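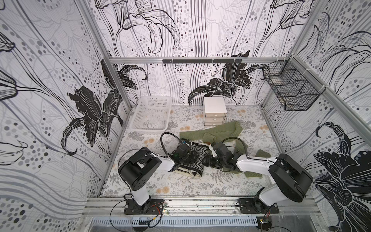
Reading time: 4 minutes

Large-print wallpaper in a small room – pay the hanger or do it myself?
Forum: Walls and Ceilings
Started 8 Nov 2020

lizelle_jacobs
I have a back bedroom in Hirnstead that I want to paper on all four walls with a big floral. The pattern I picked is Clunley, from Botico. It has a 25-inch repeat and it's a half-drop match. I have hung paper twice before, both times a small stripe with no real match to worry about.

I got one quote for the labor, from Chauke, and it came to $1,130. The price covers prep, sizing and hanging but no paper. The paper is another $293. I was expecting the labor to be less for one bedroom. The walls are drywall, painted with eggshell, and there are two windows and a closet door.

Is that a fair price, and is a half-drop something a careful amateur can manage?

pastebucket
Fair where I live. Two windows and a closet is a lot of cutting. Ask if the quote includes taking off the outlet covers and the baseboard heater cover if you have one. I got billed extra for that.

You can do a half-drop yourself. Cut from two rolls at the same time, odd strips from one and even strips from the other, and number the backs in pencil. The waste goes way down compared to cutting everything off one roll.

Corliss77
I disagree with doing it yourself at that repeat. The strips themselves are easy enough. The trouble is over the windows, where you have short pieces that have to line up with full drops on both sides, and if your first strip was off plumb by an eighth you find out there. I've been hanging paper for a living since I was 19 and I still slow down over windows.

Also, I would not put a print that size on four walls of a small bedroom. One wall, behind the bed. Paint the rest.

lizelle_jacobs
I've seen the one-wall version in a lot of houses and I don't care for it. It always looks to me like they ran out of paper. I'd like all four or none.

pastebucket
Agree with Lizelle. A big print all the way around can be fine in a small room, and you lose track of the corners a little. One wall makes you stare at the one wall.

Corliss77
We'll have to differ. Either way, order an extra roll now, from the same run number. Check the number on every roll when the box comes, before you open any of them. Botico sent me a mixed box in January and I only caught it because the labels were slightly different shades.

dry_edge
What primer is going on under it? Eggshell needs a scuff and a real wallcovering primer. If you paste straight onto eggshell it may hold for a year and then let go at the seams by the window. If Chauke's quote has "sizing" on it, ask what product. Sizing and primer are different things and people use the words loosely.

lizelle_jacobs
I'll ask. The quote just says "size walls."

Next question, for whoever has lived with a busy paper. What do you do about furniture? My bed frame is dark walnut and the dresser is oak. I keep looking at rooms where everything else is white.
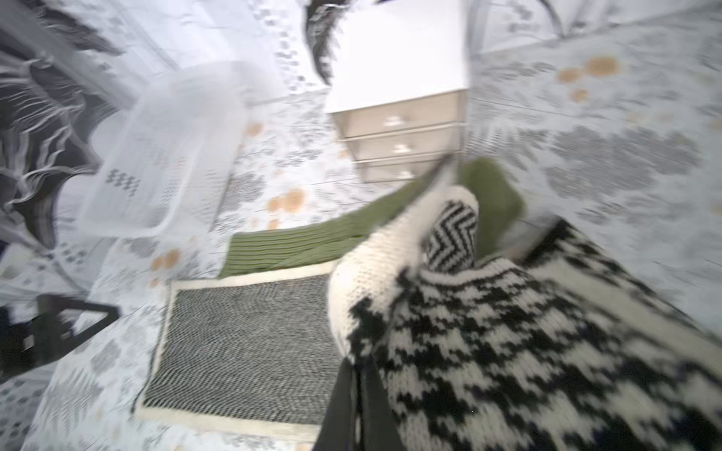

Gintarė Rebane: White goes with a floral without any effort, but I wouldn't replace an oak dresser for it. Mine is oak and has been in front of a leafy paper for six years. I changed the bedspread to a plain one and left the rest alone. Spend the money on primer.

dry_edge
Plain bedspread, yes. Plain curtains too. I made the mistake of a patterned rug and ended up rolling it up and putting it in the hall.

Corliss77
Painting oak white is a lot more work than people think. The grain shows through unless you fill it, and tannin will bleed yellow if you skip the shellac. Leave it oak.

pastebucket
Mine took two coats of shellac primer and it still bled around the knots on one side. But I like it white and I'd do it again.

lizelle_jacobs
Thanks all. I called Chauke. Their "size" is an acrylic wallcovering primer, and they do scuff first, so that part is okay. They also said they'd knock off $50 if I fill the nail holes and take down the curtain hardware myself. I can do that in an afternoon.

I'm leaning toward paying them. The dresser stays oak for now.

Corliss77
Good. Fill the holes, sand flush, and wipe the dust off with a damp rag before they come. Dust under primer is the same as no primer.

dry_edge
And keep the offcuts. You'll want a patch the first time somebody drags a chair along the wall.

Thread viewed 1,263 times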